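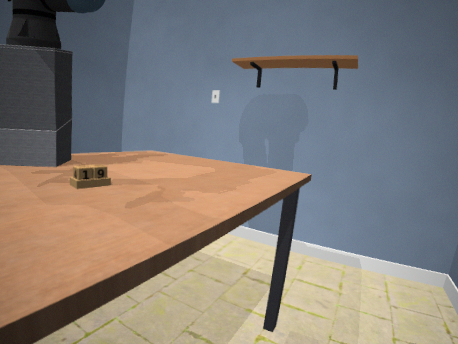

October 17, 2023

Long day, mostly good, and I want to get it down before I forget which run was which. Fraser, if you're reading this over coffee, skip to the part about the shadows, that's the bit I need you for.

The calendar task is finally behaving in sim. As of this morning the policy trained on the Drurier renders (fixed lights, fixed textures) and the one trained on the Guthrie set (lights and textures shuffled every episode) have both been through the same 133 evaluation starts. Same arm, same room, calendar set to 19 for all of them so that we're not mixing up digit trouble with everything else. The task is still just to turn the right-hand cube one face and leave it sitting square in the base.

Drurier got 71 of the 133. Guthrie got 104. I ran the Guthrie one twice, being suspicious by nature, and got 104 again, which only tells me the seeding works, but it was a nice feeling all the same.

Now the shadows. I went through the Drurier failures one by one with a pot of tea, and a great many of them go wrong in the same way: the hand comes down short, over the dark patch on the tabletop, and closes on nothing. In the fixed-light set the arm's shadow always fell in much the same spot relative to the cube, so my guess is that the policy learned to steer by the shadow and hardly looks at the calendar at all. Move the lamp and off it goes. To check, I turned shadows off in the renderer and left everything else alone. Drurier dropped to 22. Guthrie barely noticed, 101. I'd call that pretty convincing, although Noémie rightly pointed out that switching shadows off also brightens the wood, so we've changed two things at once. She suggested keeping the shadows and sliding them sideways with a fake light that the arm's shading doesn't see. I love this idea and have no clue yet how to do it in Vernness. She thinks an afternoon. I think two.

Training data, for the record: 1,849 episodes in each set, after throwing out the ones where the cube started off wedged against its neighbor. That was the collision margin again, the same thing that bit us in June. I've set it to 4 tenths of a millimeter and written it in the config this time, with a comment, in capitals.

One small grumble. The floor texture has greenish blotches on the tiles, and I spent far too long this morning wondering whether they were a bad color conversion on our side. I opened the original texture file and they're in there too, so it's how the thing came. Leaving it alone. Guthrie swaps the floor anyway.

Still to do: Noémie's sliding shadow test, then 6 more seeds of each policy before anybody quotes these numbers in a meeting. I've left the runs queued on Jetameo overnight, they should take roughly 4 hours. Fraser, could you look at the light sampling code when you get a minute? I have a feeling the lamp never goes behind the arm.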